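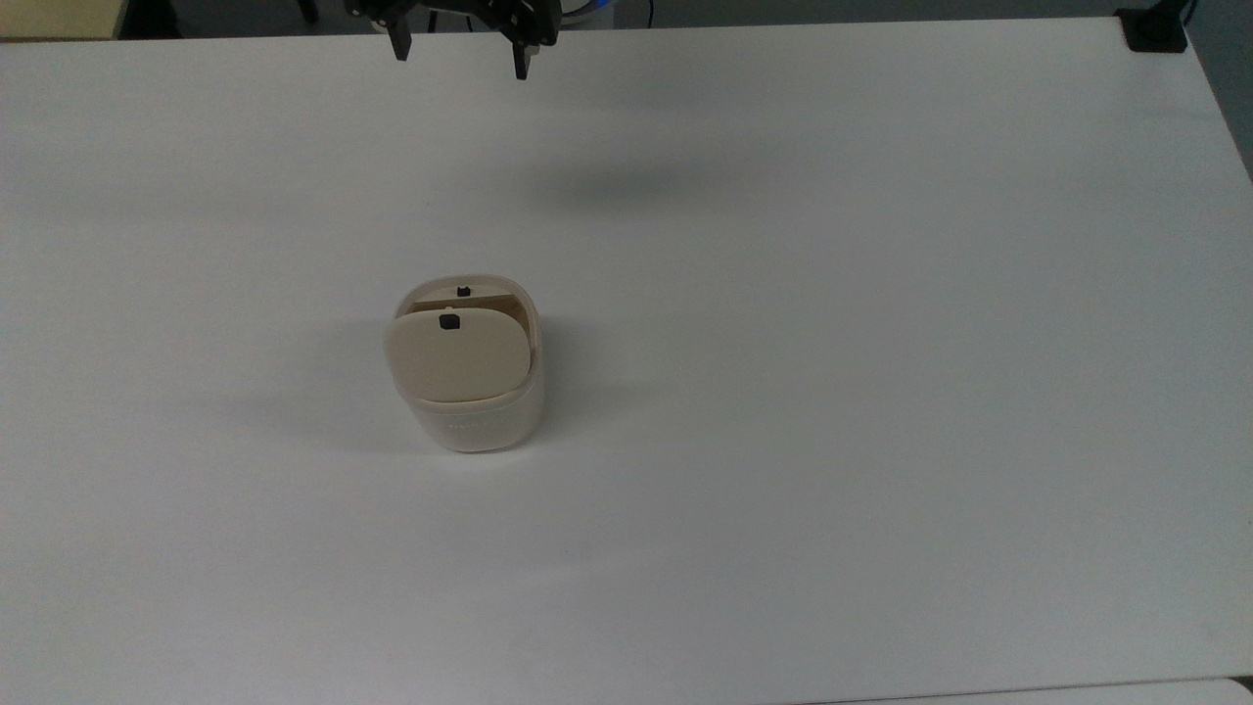

the white top

Filed under: Home & Workshop > Finishes & Paint

merden_kate
So this is the desk top after three coats of matte white. Happy with how flat it looks but now I'm scared to put a coffee on it. Do I need a clear coat over this or leave it alone? Paint is the Stisholm water based stuff, satin was sold out. Want to use it daily by July.

oldgrain564
Clear coat. Always. Matte white picks up every scuff, mine looked like a school desk in a month.

Iñaki Arrieta
Disagree. Most water based clears go yellow over white, even the ones that swear they dont. Let the paint cure properly, 20 days minimum, then use it. Touch up later with a foam roller.

oldgrain564
Yellow is oil poly. Different thing. I used Lusus dead flat two years ago, still white.

Iñaki Arrieta
Still white next to what? Hold a sheet of printer paper on it and tell me.

Rocío Cantero
Cure time matters more than either of you. Dry is not cured. I put a monitor stand on mine after about a week and it peeled off with four little squares of paint. Sanded the whole thing back, 218 grams of dust in the vac bag, yes I weighed it

merden_kate
ugh ok. What grit between coats if I do go clear?

Rocío Cantero
320, light. Wipe it down after, tack cloth not a wet rag.

oldgrain564
What she said. And test the underside frist.

merden_kate
Doing the underside tonight, one half with clear, one half without. will report back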